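Stustilska, Vortrag im Februar: »Alles in den Beutel«
Sprechzettel, Fassung für mich selbst, bitte nicht austeilen

Vorab
Wasser hinstellen. Mikro erst anklemmen, wenn das Hemd zugeknöpft ist (Torvik!). Uhr aufs Pult, mit dem Zifferblatt zu mir. 18.30 Uhr Beginn, spätestens 19.15 Uhr will die erste Reihe an die Brezeln, und die erste Reihe setzt sich durch.

Folie: Titel
Guten Abend. Ich heiße Njål Ljungberg, der Kringel auf dem a gehört dazu, wer ihn nicht sprechen kann, sagt einfach »Njool« und liegt näher dran als meine Bank.
Ich rede heute eine Dreiviertelstunde über Stoffbeutel. Sie haben dafür Eintritt bezahlt. Das sagt etwas über das Abendprogramm in dieser Stadt, aber ich beklage mich nicht.
(Lachen abwarten. Kommt keins: weiter, als wäre nichts gewesen.)

Folie: Der Umzug nach Sirnham
Als ich nach Sirnham gezogen bin, hatte ich Kartons. Viele Kartons, sauber beschriftet: »Küche«, »Bad«, »Verschiedenes«, »Verschiedenes 2«, »Verschiedenes wichtig«. Den letzten habe ich zwei Jahre lang nicht geöffnet. Darin waren der Schlüssel zum alten Keller und eine halbe Packung Teelichter.
Der Karton ist ein Möbel für Dinge, über die man nicht entscheiden möchte. Man kann ihn stapeln, man kann ein Tuch darüberlegen und eine Lampe daraufstellen, und dann wohnt man mit ihm. Meiner hat eine Weile als Nachttisch gearbeitet, unbezahlt.
Den Beutel kann man nicht stapeln. Er fällt um. Er liegt herum und sieht nach Arbeit aus. Genau deshalb bin ich ihm verfallen.
Pause. Schluck Wasser.

Folie: Drei Sorten Beutelmenschen
Die Sammler. Haben einen Beutel voller Beutel an der Türklinke. Die Tür geht nur noch zu zwei Dritteln auf.
Die Bügler. Gibt es wirklich. In Molindale saß einer in der zweiten Reihe und hat mitgeschrieben. Freundlich bleiben.
Die Stopfer. Hand hoch, wer stopft? (Selber Hand heben. Es heben immer mehr, als man denkt, aber erst nach mir.)
Hier NICHT die Geschichte mit dem nassen Badeanzug erzählen. Die ist in Torvik schlecht angekommen und dauert vier Minuten.

Folie: Was hineingehört
Gute Kandidaten: Wäsche, Tücher, Schals, Kissenbezüge, Turnzeug. Alles, was sich drücken lässt und nicht beleidigt ist.
Schlechte Kandidaten: Bücher (Ecken), Käse (Charakter), Ladekabel. Bei Ladekabeln kurz innehalten. Ein Kabel, das man einzeln in einen Beutel gibt, kommt als Knoten wieder heraus. Ich habe keine Erklärung dafür und inzwischen auch keinen Ehrgeiz mehr.
Faustregel: Man packt ihn so voll, dass man oben noch raffen kann. Wer nicht mehr raffen kann, hat keinen Beutel mehr, der hat eine Wurst.
Frage aus dem Publikum, die immer kommt: »Und rollen oder falten?« Antwort: Rollen, wenn man es ernst meint. Falten, wenn jemand zuschaut.

Folie: Der Hals
Jetzt wird es fachlich, wer gehen will, geht bitte jetzt.
Der Hals ist die Stelle, an der sich alles entscheidet. Man nimmt den Stoff oben zusammen, ringsum, nicht nur vorn und hinten, sonst bleiben an den Seiten zwei Öhrchen stehen und aus dem einen schaut eine Socke. Zusammennehmen, anheben, einmal kurz hängen lassen. Das Hängenlassen vergessen alle. Der Inhalt rutscht nach unten, der Beutel bekommt einen Bauch, und oben hat man plötzlich wieder Stoff übrig.
(Vormachen. Beutel liegt links unter dem Pult. Nicht den mit dem Loch nehmen.)
Dann erst zuziehen oder binden. Schleife, kein Knoten. Den Knoten bekommt man am Abend der Ankunft mit müden Fingern nicht auf, und dann schläft man im Hemd.
Zur Folie nur so viel: weißer Beutel, oben zusammengerafft, unten rund, knapp über dem Tisch. So soll das hängen. Die Falten am Hals dürfen sein, gebügelt wird heute nicht, auch nicht für Molindale. Das blaue Tuch mit dem rotorangen Rand, das zerknüllt vorn auf dem Tisch liegt, bitte als Gegenbeispiel verstehen. Bei mir zu Hause ist das der Normalzustand.
Folie eine Weile stehen lassen, die hinteren Reihen brauchen länger.

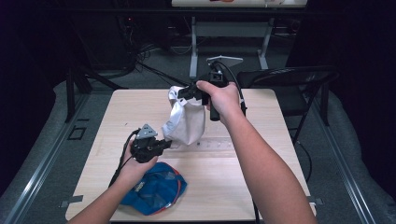

Folie: Der Tisch
Unterschätztes Hilfsmittel. Wer auf dem Bett packt, packt sich selbst mit ein, spätestens nach dem zweiten Pullover liegt man daneben und prüft die Matratze. Am Tisch bleibt man stehen.
Was auf den Tisch darf: der Beutel und das, was hineinsoll. Was nicht darauf darf: Post, Obst, die Katze. Die Katze liegt trotzdem darauf, dann packt man um sie herum.
Höhe ist egal, Hauptsache, der Rücken meldet sich nicht. Meiner meldet sich immer, das gehört zum Vortrag. (Hier darf gestöhnt werden.)

Folie: Beschriften, ja oder nein
Ich war lange dagegen. Ein Beutel ist weich, man fühlt doch, was drin ist. Dann habe ich einer Gastgeberin statt des Gastgeschenks meine Sportsocken überreicht. Sie hat sich bedankt. Seither binde ich ein Schildchen an die Schleife.
Schildchen aus Pappe, Bleistift, ein Wort. »Verschiedenes« ist verboten.

Letzte Folie
Packübung für alle: Schal oder Jacke vom Schoß nehmen, in den Beutel vom Sitz stopfen, oben raffen, hängen lassen. Wer keine Jacke hat, nimmt die vom Nachbarn, vorher fragen.
Danach Fragen. Beutel einsammeln, ALLE, die gehören der Stustilska und werden beim nächsten Mal wieder gebraucht.
Licht im Flur anlassen, Mikro zurück in den Koffer, Brezeln für die Garderobe aufheben.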